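Über uns

Start Über uns Spielabende Kurse Raum mieten Kontakt

Das Schachzimmer Mumberg ist eine kleine Schachschule mit angeschlossenem Spielzimmer. Wir unterrichten Kinder ab sechs Jahren und Erwachsene jeden Alters, vom ersten Zug bis zur Turniervorbereitung. Wer keinen Kurs braucht, kommt zum Spielen.

Wie es angefangen hat

Gegründet wurde die Schule von Man-lok Chu. Er hat vorher Schach-AGs an zwei Grundschulen geleitet und wollte einen Ort, an dem die Bretter nach der Stunde stehen bleiben dürfen. Die ersten Kurse fanden im Nebenraum einer Bäckerei statt, mit 12 Teilnehmern und geliehenen Figuren. Nach dem zweiten Winter wurde es dort zu eng. Seitdem sind wir in der ehemaligen Wohnung über der Druckerei Arnska zu Hause, 62 Quadratmeter, zweiter Stock, leider ohne Aufzug.

Heute hat die Schule 21 feste Kursplätze für Kinder und eine Erwachsenengruppe, die sich am Sonntag um 17 Uhr trifft. Neue Kurse beginnen jeweils im Oktober. Einsteigen kann man auch später, wenn ein Platz frei ist – bitte vorher kurz anrufen.

Was wir unterrichten

Im Anfängerkurs lernen die Kinder die Gangarten, das Mattsetzen mit Turm und Dame und das Mitschreiben einer Partie. Das Mitschreiben ist bei den Jüngeren unbeliebt, wir bestehen trotzdem darauf. Ohne Notation lässt sich eine Partie hinterher schlecht besprechen.

Im Aufbaukurs geht es um Endspiele, einfache Kombinationen und die ersten Eröffnungen. Wir arbeiten mit der Aufgabensammlung Takeda, einem Ordner, den wir selbst zusammengestellt haben und jedes Jahr ergänzen. Inzwischen enthält er 3000 Stellungen, nach Schwierigkeit sortiert. Kursteilnehmer können einzelne Kapitel ausleihen.

Erwachsene spielen bei uns meist eine längere Partie pro Abend und sehen sie danach gemeinsam durch. Uhren sind vorhanden, werden aber nur auf Wunsch benutzt.

Unsere Räume

Die Wohnung haben wir weitgehend so gelassen, wie sie war. Im großen Zimmer wird unterrichtet, im kleinen wird gespielt und analysiert. Die Tapete stammt von den Vormietern. Über das Muster gehen die Meinungen auseinander, aber sie ist in gutem Zustand und bleibt deshalb an der Wand. In der Küche gibt es Tee und Wasser, am Spieltisch bitte nur Getränke mit Deckel. 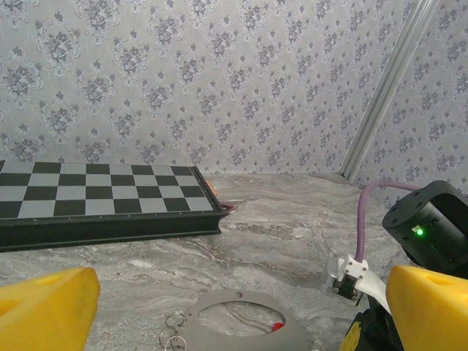 Spielbrett auf dem marmorierten Tisch im kleinen Zimmer.

Wer eigenes Material mitbringen möchte, kann das gern tun. Nach dem Spielen kommen die Figuren zurück in die Schachtel und die Schachtel ins Regal neben der Tür. Fehlt eine Figur, bitte Bescheid sagen, Ersatzbauern liegen in der Küchenschublade.

Turniere und Ausflüge

Einmal im Jahr fahren wir zum Jugendturnier nach Skurkdale. Die Fahrt ist freiwillig und richtet sich an Kinder, die mindestens ein Jahr im Kurs sind. Eltern können mitfahren, im Spielsaal selbst dürfen sie während der Runden nicht stehen.

Im Haus gibt es ein Sommerturnier über fünf Runden. Teilnehmen dürfen alle, auch ehemalige Schüler.

Probestunde

Die erste Stunde ist kostenlos und unverbindlich. Bitte über das Kontaktformular anmelden und das Alter sowie eventuelle Vorkenntnisse angeben. Der Eingang liegt im Hof – am zweiten Klingelschild von oben läuten.

Kontakt Impressum Datenschutz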